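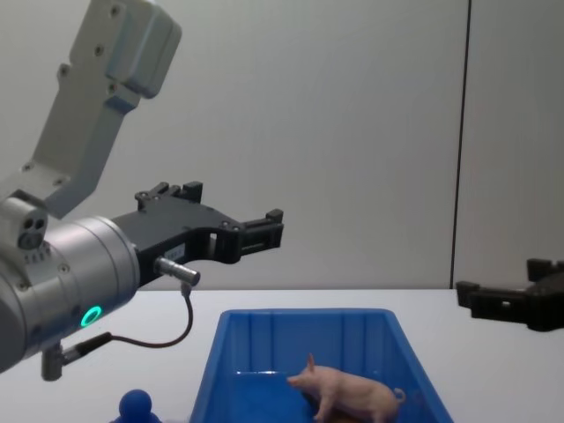 1/ 开个串,说说 Dravier 的双臂抓取套件。厂家给了三周试用,我拖到第三周才认真写,因为前两周主要在跟说明书谈判。利益相关先交代:没收钱,运费到付,我付的。

2/ 套件包含两条臂、两只平行夹爪、一套控制软件,以及一份叫“快速入门”的 PDF。PDF 一共 700 页,其中第 3 章标题是“在开始之前”。我在一月份开始读,读完“在开始之前”时还是一月份,这点要给好评。

3/ 价格:月租 4000,押金另算。销售 Yurii Nechyporuk 在电话里说“比雇个人便宜”。我问他比的是哪里的人,他说回头把资料发我。资料收到了,是同一份 PDF。

4/ 我们做的事情很朴素:从桌上拿塑料动物,放进蓝色盒子,再从盒子里拿出来。Fesulthorpe 那边的仓库真正要分拣的是小号异形件,但异形件要签保密协议,猪不用。

5/ 顺便推荐一下塑料猪。圆肚子、短腿、表面滑,哪个角度都不好夹。所有在宣传片里只夹方块的厂家,都应该被寄一只猪。 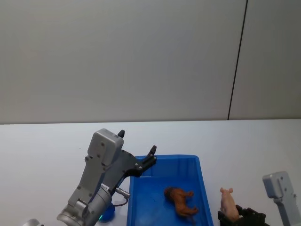 右臂夹着猪,左臂张着爪子,马在盒子里躺平。

6/ 说夹爪。手指够硬,开合利落,夹持力可以按档调,默认是第二档。默认档对猪过于客气,调高一档以后双方都比较有尊严。换手指要拧螺丝,附送的扳手手感像家具城送的那种,建议自备。

7/ 线缆是我最大的意见。夹爪那根细黑线就这么在外面垂一个弯,走大角度动作时我总忍不住盯着它看。问了客服,答复是“属于设计裕量”。我家里电视后面也有很多设计裕量。

8/ 软件分两层。上层是拖积木块的流程图,给领导看的;下层是 Python 接口,给收拾残局的人用的。下层写得比上层好太多,函数名老老实实,报错也说人话。我怀疑是两个部门做的,而且两个部门不在一层楼吃饭。

9/ 双臂协同是卖点,单独收费(对,4000 里不含,合同附件有写,字号谦虚)。功能本身是能用的:划好各自的工作区,再划一块共享区,谁先申请谁先进。另一条臂就在边上等着。

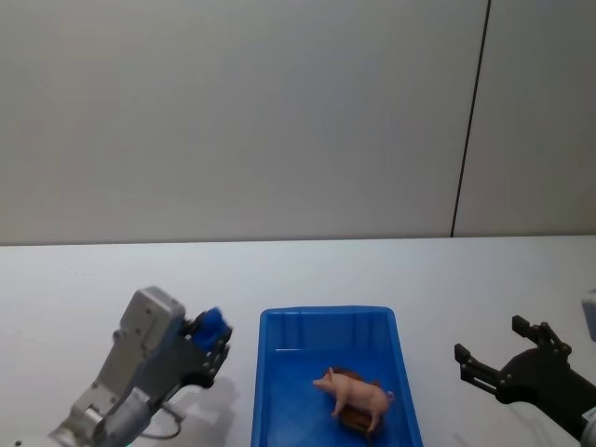

10/ 共享区的大小值得花时间调。划大了,两条臂互相谦让,像两个人在电梯口说“您先”;划小了,交接点挤在盒沿上,动作很别扭。我最后的做法是让共享区只比盒子宽一点,其他地方各管各的。手册里关于这一段的建议是“根据实际情况设置”。

11/ 拿 Tkachuk 的那套比一下,去年我们在 Follham 用过。Tkachuk 标定更省事,夹爪更笨,软件界面像报税。Dravier 反过来:夹爪好,接口好,标定要 20 分钟,中途不能走开,它会时不时弹窗问你还在不在。

12/ 有人问能不能直接上产线。我的看法:先别。把它当研发平台、教学平台都合适,当产线设备你得自己补治具、补安全围栏、补一个愿意读 PDF 的同事。最后这项不在报价单上。

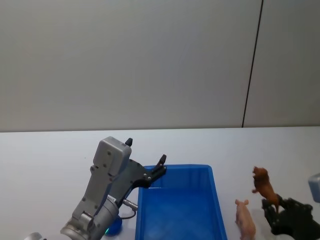
13/ 换物体时要不要重新教?官方说法是“同类物体无需重新示教”。什么叫同类,手册没有定义。我个人认为猪和狮子不算同类,在这点上生物学站我这边。我的习惯是每样新东西都单独建一条配置,名字起清楚,别学我用“猪_最终_新_2”。

14/ 售后:回邮件快,语气好,附件多。提过一个关于夹爪归零的问题,对方认真回了,还顺手改了文档里的一处错字。改完的版本仍然是 700 页。

15/ 打分环节。夹爪 8 分,Python 接口 8 分,积木界面 4 分,手册按重量给 9 分,线缆那一项我还在跟自己商量。

16/ 续不续租?我倾向续,但要把双臂协同谈进基础价里。已经给 Yurii 发了邮件,他说这个可以谈,并且附上了一份新的 PDF。

17/ 评论里有人要夹持力各档的设置笔记,我整理一下晚点贴。问猪在哪买的那几位,文具店,收银台旁边那一筐。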